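How Does Cloth Get Its Color?

Look at the clothes you have on. Almost none of the thread in them started out that color. Raw cotton is a creamy white, and most sheep's wool is white, gray or brown. The color is added later, with dye or ink.

A dye is a coloring that soaks into the thread itself. Paint is different. It sits on top and can crack when the cloth bends.

Printed patterns

If only some parts of a cloth should have color, it can be printed. One old way is to carve a shape into a block of wood, brush it with color and press it down again and again. Big factories use rollers or machines that spray tiny dots of ink. Circles, squares and thin lines can all be printed this way, even in gray on pale blue. 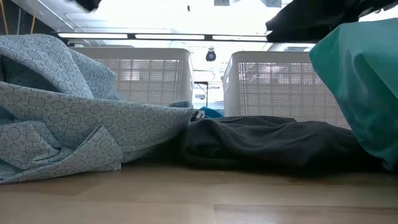
Dyes from plants

For thousands of years people made dyes from things they could find. The roots of the madder plant give red. Onion skins give yellow and orange. Blue came from the leaves of the indigo plant — and it still does in some workshops.

Indigo is an odd dye. Cloth comes out of the pot looking yellow-green, then turns blue as the air touches it. Dip it once and you get a pale blue. Dip it many times and you get navy.

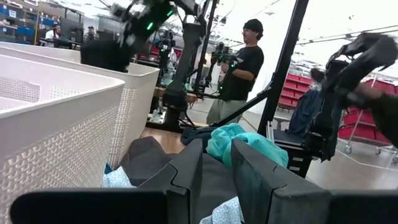 Dark colors need more dye than light ones, so a new dark shirt may lose a little color in its first few washes. That is why many people wash darks and lights apart.

Dyes from a lab

In 1856 a student in London was trying to make a medicine and ended up with a purple dye instead. Before then, purple cloth had often cost a lot of money. Today most dyes are made in factories.

Words to know

Dye: a coloring that soaks into thread or cloth.
Indigo: a plant with leaves that give a blue dye.
Madder: a plant with roots that give a red dye.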